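Gripper week, part 2

April 19, 2019

Quick one tonight, I have a build running and it eats the whole machine. So. Grippers. Last time I said I'd stop fiddling with the Ginting controller and compare the hands like I promised. Did that. Mostly.

All of this is in sim, same bedroom setup, two arm humanoid, head camera view. Kartini Kwok sent me her config for the Drutel fingers on Monday and I lost an evening because her units are millimeters and mine are meters. Fingers the size of a bus. Fixed now.

The task is dumb on purpose. Right arm goes out over the long dark dresser and works on whatever is up there: books lying flat, a dish. Left arm just stays up out of the way. The dish is the one I like, glossy and pale with blue bands, and it sits at the near end where the right hand comes at it from the side.

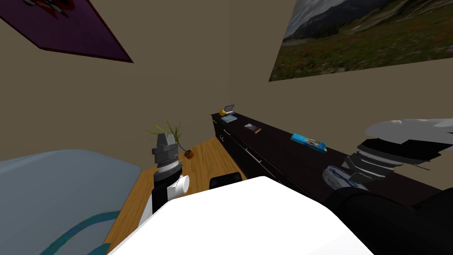

Does a softer grip setting help with thin flat stuff? Not much, and on my runs it made the slow approaches worse, the fingers give before they get under the edge.

Numbers, such as they are. 154 tries on each finger set. Drutel did better on the dish, Zidine did better on books, and the gap on books was bigger than I expected. I am not going to make a chart. The Zidine fingers come in lower and flatter and I think that's the whole story, but Kartini says it's the friction value I picked and she may be right, I copied it out of an old file from the Standinley project and never checked where it came from. To do: check where it came from.

Controller stuff. Ginting at default gains shakes on long reaches. I set the stiffness to 710 and the shaking mostly went away, then the wrist got slow to turn. Went back down a little. Its a trade and I haven't found the spot yet. If you run the same controller, change one gain at a time. I changed 4 together and had to start over.

Camera. Head view only is rough for the near end of the dresser. The hand covers the thing you're reaching for right when you care most. The big blue book is the worst for this. A wrist cam would fix a lot of it, I have one defined but the mount is rotated wrong and the feed comes out sideways. Next weekend maybe.

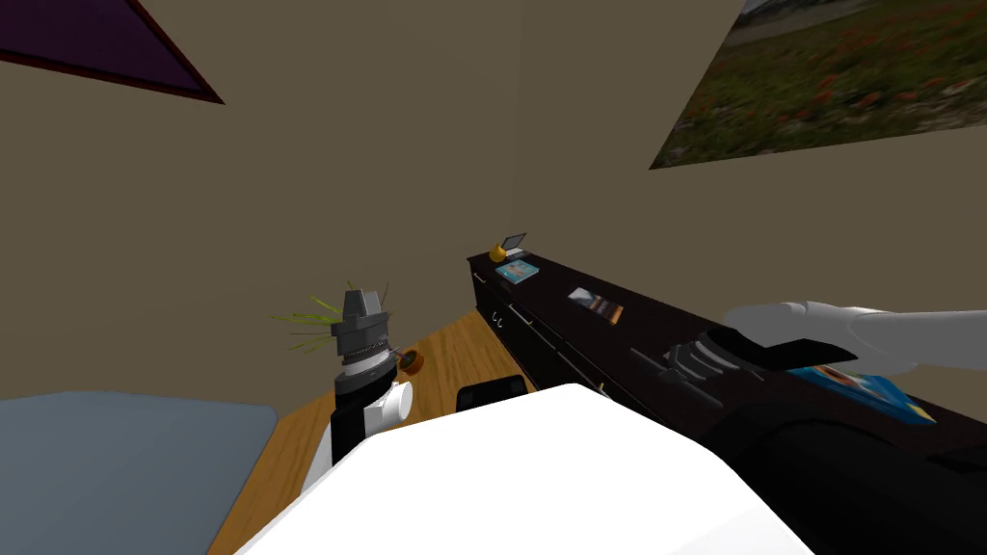
Right gripper just above the big blue book, left arm parked upright.

Still to do before part 3: rerun the books with a sane friction number, fix the wrist cam, try the dish from above insted of the side. Kartini wants to swap hands so the left does the reaching, which means rewriting my reset script. Ugh. Fine.

If anyone has Zidine finger meshes that don't have the inside-out faces, email me please. Mine render ok but the collisions are junk.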